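Layered tablecloth

A layered tablecloth, also called a double cloth or a cloth and topper, is a table covering made up of two pieces: an undercloth that covers the whole tabletop, and a smaller, usually patterned cloth laid over it. The undercloth is nearly always a single dark or neutral colour. The topper is left short on at least two sides so that the colour beneath shows as a border.

The practice is often described in household writing as traditional, though the writers who say so seldom give a place or a period. It is easier to show that it is common than that it is old.

Arrangement

Two arrangements are usual. In the first, the topper is turned a quarter so that its corners hang over the middle of each side. In the second, it is laid square with the table and stops short of the edges. The square arrangement suits rectangular tables and is the one most often seen on tables in everyday use, where hanging corners get caught on knees and chair backs.

Guides differ on how wide the border should be. Some give fixed measurements, but these appear to be copied from one guide to the next and rarely take the size of the table into account. In many homes the width is decided by whatever cloth was already in the cupboard.

Pattern and colour

Toppers are commonly printed with small repeating motifs such as berries, sprigs, leaves or checks. A small repeat is said to hide stains. This is partly true of crumbs and tea, and much less true of oil, which darkens the ground colour between the motifs. Pale grounds are popular over dark undercloths, and the contrast is sometimes credited with making a room look larger. No support for the claim has been offered beyond the word of those selling cloths.

Claims about wear

The main practical argument for layering is that it protects the table and cuts down on washing, as only the topper needs frequent laundering. Clinley, a maker of table linens, advertised its Lindeck undercloth as lasting through 560 washes. The figure came from the company's own testing, and the method was not published. A rival line from Plultlow claimed 3,000 wipes for a coated topper, a number which is hard to compare with the first and may not have been meant to be.

Liviu Roman, writing in a household column on March 21, 2019, compared a layered table with a bare one and found little difference in the marks left by hot dishes. He did find that the top layer slid. Slipping is the most frequent complaint about the layered cloth — and the one least mentioned in product literature.

Everyday use

Outside formal meals, a covered table tends to become a place to set things down. Packaged snacks, fruit and toiletries may all end up on the same cloth, with small boxes or letters beside them. A patterned topper makes this look less untidy, or so it is claimed, although small items with busy wrappers can be harder to pick out against it.

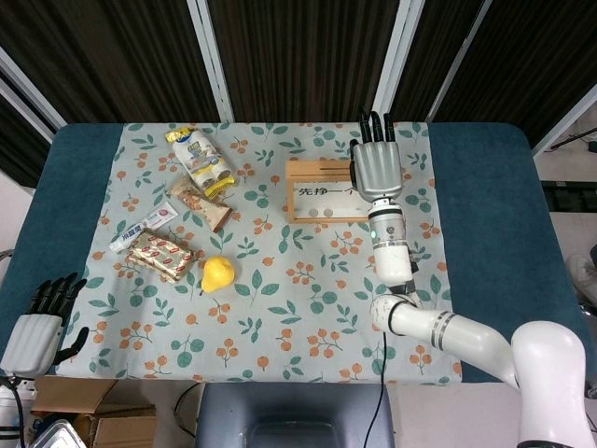 Kaewsai wrote in answer to Roman's column that the second cloth had never saved her any washing at all, as whatever went through the top one was sitting on the bottom one by supper, and she was now laundering two. Others have reported the same with thin cotton toppers. Coated ones hold spills better but crease where they are folded, and the creases do not iron out.

Related articles

Table runner
Placemat
Oilcloth
Table pad
Stain removal
Household linen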